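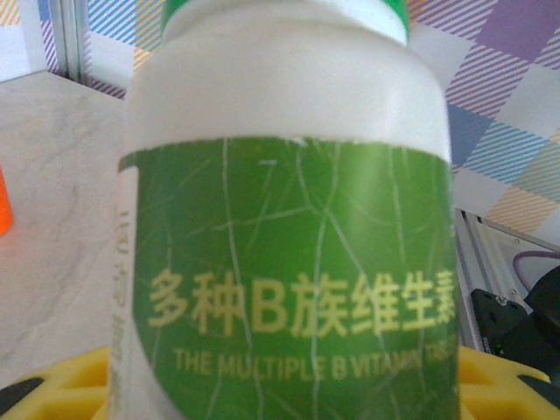 A white supplement bottle with a green cap and a green leafy-looking label.

Does Green Mean Healthy? My Spring Project on Label Colors

I started this project in the vitamin aisle at Witico, the grocery store nearest to campus in Bukmont. I went in for cough drops and ended up standing there for ages, staring at a whole shelf of green. So my question was pretty simple. When people see a green label, do they expect the stuff inside to be gentler or more natural than the same stuff in another color?

My first idea was to interview shoppers, but Witico said no to that (fair enough) and so did Ugwu, the little pharmacy across the street. Ugwu did let me leave flyers on the counter, though, which was super nice! I printed 700 of them with a link to an online survey and put the rest up in the dorms, the library and the laundry rooms. I was hoping for 1,000 answers. I got 508, and I was still thrilled.

The survey showed a made-up vitamin called Rastier. I drew the label myself in four colors – green, blue, red and plain white – and kept all the words the same. Each person saw only one color, picked at random by the survey site, and then answered 16 questions. Most of those were rating scales like "How natural do you think this product is?" and "How strong do you think it is?" I also asked how much they'd pay, and I left a comment box at the end.

Green came out on top for "natural" by a lot, and it was the color people said they would be most comfortable giving to an older relative. Red won for "strong," and a bunch of people said it looked like something for athletes. Blue got the best scores for "tested by scientists," which I did not see coming at all. White was the weird one. Some people thought it looked cheap and others thought it looked like real medicine, so the average landed in the middle and kind of hides how split they were.

Price barely moved. I had bet my roommate a burrito that people would pay more for green, and I lost. The green group was a few cents ahead of blue, and my stats worksheet says that gap could easily be chance.
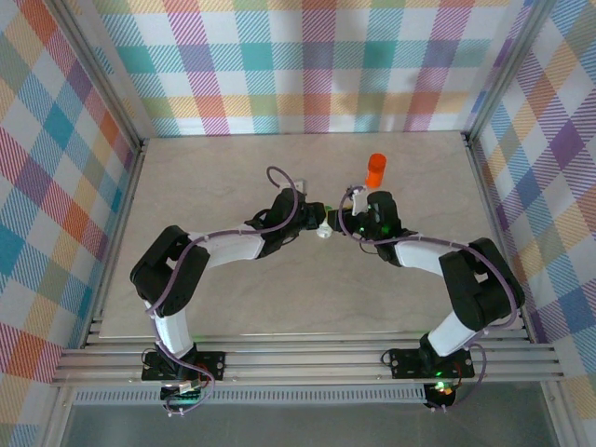
Another student in my section wrote on my draft that color might be getting credit for something else, because my green label also had the easiest text to read and people could just be trusting the one they didn't have to squint at. I went back and looked, and ugh, yes. The white letters show up great on the dark green and not so great on the red. If I ran it again I'd match the contrast first and test the labels on a few friends before printing a single flyer.

The other problem is who answered. Nearly everybody was a student, and lots of them told me in the comment box that they never buy vitamins. I'd love to hear from people who shop for a family, or who take something every morning and already have a favorite brand.

I turned in the survey questions and all four label drawings with this report in May. The blue one has a typo on the back panel, but only the front was in the survey.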